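Quiénes somos

Prikov es un taller de automatización textil. Programamos y mantenemos puestos de trabajo con dos brazos robóticos que pliegan, colocan y apilan ropa de baño y ropa de cama para lavanderías industriales y hoteles. Empezamos en una nave compartida con la lavandería Ibarra, que fue nuestro primer cliente y sigue siéndolo. Ahora trabajamos también para Wenance y para varios talleres de confección pequeños.

Esta página incluye una parte que otras empresas suelen dejar fuera: el fallo que tuvimos en agosto y lo que cambió a raíz de él. Los clientes nuevos nos preguntan por ello en la primera visita y preferimos que lo lean antes.

Qué hacemos

Cada puesto tiene una mesa blanca, dos brazos con pinza y una bandeja. El programa que los coordina se llama Dosamlow y lo escribimos nosotros. Decide qué brazo sujeta, cuál dobla y cuándo tiene que soltar cada uno. Un puesto bien ajustado maneja hasta 2.000 piezas por semana, según el tamaño y el tejido.
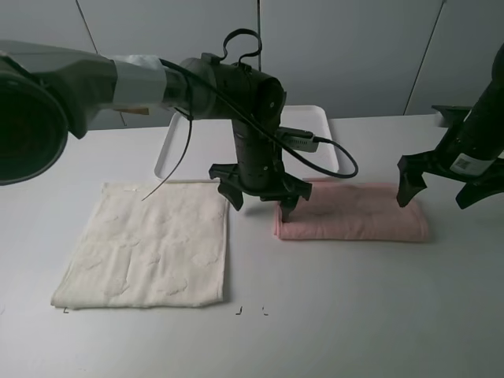

Dosamlow trata la toalla como un objeto compartido. Cuando los dos brazos trabajan sobre la misma pieza, ninguno puede tirar sin que el otro lo sepa. Con una toalla doblada a lo largo, como la rosa, cada pinza se ocupa de un extremo, y la distancia entre las dos tiene que mantenerse dentro de un margen muy corto. Si el margen se supera, los dos brazos deben pararse a la vez. Esa parada doble es lo que falló.

Lo que pasó en agosto

Durante una prueba larga, poco antes de las 7 de la tarde, el brazo derecho dejó de enviar su posición. Un cable se había enganchado en la articulación de la muñeca y el conector se soltó a medias. El brazo derecho se detuvo, como estaba previsto. El izquierdo siguió moviéndose unos segundos -- el programa interpretó la falta de datos como una posición sin cambios -- y arrastró la toalla, la bandeja y la pinza contraria.

No hubo heridos. Una persona del equipo estaba junto a la mesa y pulsó la parada de emergencia. Se rompieron dos dedos de pinza y un soporte. El puesto estuvo parado tres semanas.

La revisión dejó claro que el cable fue solo el principio. Habíamos comprobado muchas veces la parada con el botón y con exceso de fuerza, pero nunca con una pérdida parcial de señal. También encontramos en el cuaderno de mantenimiento dos avisos anteriores sobre el mismo conector. Se habían resuelto apretándolo y sin abrir una incidencia. Fue un error nuestro y así se lo comunicamos a Ibarra y a Wenance.

Lo que cambiamos

Si un brazo deja de informar de su posición, aunque sea un instante, los dos se detienen y mantienen la pinza como esté. El puesto no vuelve a arrancar solo: alguien tiene que acercarse, mirar y confirmar.

Antes de cada turno se mueve cada brazo a mano por todo su recorrido y se observa el cable. Si roza, se tensa o entra en una articulación, no se empieza. Los bucles holgados se revisan con el brazo recogido y con el brazo extendido.

Una vez al mes desconectamos un brazo a propósito en mitad de un pliegue, a velocidad reducida y con un paño de prueba sobre la mesa. El resultado se anota, salga bien o mal.
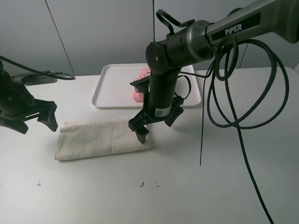

Visitas y contacto

Recibimos visitas de clientes y de centros de formación profesional con cita previa. Durante la visita se puede ver un puesto en marcha desde detrás de la línea del suelo y consultar el registro de incidencias completo, incluido el de agosto. Quien quiera una copia del informe puede pedirla en recepción o por el formulario de esta web. Para averías en puestos ya instalados hay que usar el teléfono de mantenimiento que figura en el contrato.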